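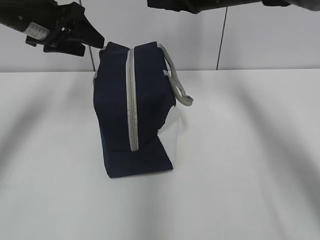
*Slide 1. Navy soft-sided bag, gray zipper strip, gripper open at the upper left.*

**Can it do the chores yet?** Notes for Flestby, January 26, 2025

- Wait for the room to settle. Thank Joanne Haworth for the invitation.
- Ask who packed a lunch this week. Ask who thought about the zipper while doing it.
- Soft bags are hard for a machine. The walls give when you push on them. A handle can hang differently every time you set the bag down.
- Point to the gray loop on the right. A person finds that by feel. An arm has to locate it, close on it and lift without tipping the bag.
- Stallside numbers: 200 tries at opening a zipped bag, 114 finished with no help. Say the number slowly. Most of the misses were at the start of the zipper.
- Shop floor is further along. Pouran's line at Jallgate handles rigid boxes all day. Same box, same spot. A kitchen doesn't give you that.
- My answer: some chores, under watch, at a slow pace. I would not leave one alone with the laundry.
- Cledwyn will ask about cost. I don't have a good figure. Say so and send him to Sandra Greenwood.

Skip the Seidel slide if we are past 16 minutes. Leave 5 for questions. Next talk is in March, sign-up sheet by the door.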